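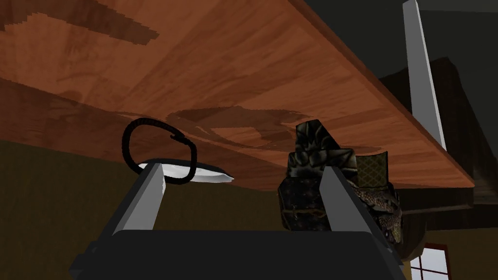 Le dessous du plateau, côté veinage.

Alors, le rabat au tricot ! Je l'ai évité pendant des années, et puis j'ai commencé le gilet Pritora et plus moyen d'y couper : bas du corps, poignets, tout se termine par un ourlet replié. Voici comment je fais.

Il vous faut la laine du projet (moi, de la Barasa, 300 mètres par pelote), vos aiguilles habituelles et une paire 3 mm pour la partie cachée. Un peu plus fin, ça évite que l'ourlet rebique.

1. Faites un montage provisoire au crochet, avec un coton lisse d'une autre couleur. J'ai 65 mailles par manche.

2. Tricotez huit rangs de jersey avec les petites aiguilles.

3. Un rang envers sur l'endroit du travail : c'est la ligne de pliure. Avec les aiguilles normales, tricotez encore huit rangs de jersey.

4. Défaites le coton tout doucement et récupérez les mailles sur la petite aiguille (il en manque souvent une au bord, reprenez-la dans le brin de lisière).

5. Pliez, envers contre envers, et tricotez ensemble une maille de devant et une maille de derrière jusqu'au bout du rang.

Pour le corps, 354 mailles chez moi, je mets un marqueur toutes les vingt mailles sur les deux aiguilles. Si les marqueurs ne tombent plus en face, on s'arrête et on cherche l'erreur tout de suite (j'ai défait un tour entier en novembre, merci bien !).

Un petit bain tiède, à plat, et on laisse sécher.

Ce site utilise des cookies. Accepter | Refuser

© Les Mailles de Zallance | Contact | Haut de page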